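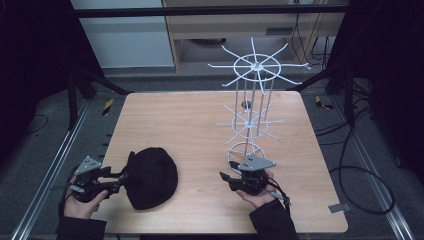
Hats, and the great closet purge

Nov 27, 2021

Quick one today, the dryer is going and I have to get Yara from practice at 5.

So. Winter stuff. Every year I say I'll sort it before the first cold morning and every year I'm on my knees in the hall at 7 am looking for a second glove. This year I did it! Took the whole Saturday morning and two coffees but the bin is DONE.

What went: anything itchy. If it itched last January it will itch this January. Also the scarf Hanan gave me that sheds on every coat I own (sorry Hanan, I know you read this). Single gloves, all of them. I kept hoping. A balaclava, no idea.

What stayed: plain black beanies. Boring, I know. But they go with everything, they go in a pocket, and when a kid loses one at school I don't cry. I used to buy the nice ones with the pom poms and the pom poms came off in the wash every single time.

Washing, because Maya asked in the comments last week and I forgot to anwser. Cold water. Inside out. I put them in one of those mesh bags. Then dry flat on a towel, NOT on the radiator. I did the radiator thing with my good wool one and it would now fit a grapefruit. The acrylic ones don't care so much but I treat them all the same, less thinking.

If one has gone all baggy, wet it, squeeze it in a towel, push it back into shape with your hands and leave it overnight. Works most of the time. Didn't work on the gray one.

Storage. I tried hooks, I tried the over-the-door thing with pockets, I tried a drawer. Hooks fell down. Pockets were too high for the little one so everything ended up on the floor under the pockets. Now it's 2 baskets by the door, one for hats, one for gloves, and no folding. Just throw it in. Hussam still puts his on the banister but what can you do.

Oh and the donation pile, I had 6 coats. Six! Called first this time and they're only taking kids sizes untill the end of the month, so the grown up ones are riding around in my trunk.

Next week, boots, if I can face it. There's one pair in there with something living in it I think.

Ok timer just went.

Search this blog
Type and hit enter

Recent posts
Soup for when you have no plan
Why I gave up on the label maker
The 80 dollar coat, one year later
Hala's bread, my version
School mornings, take two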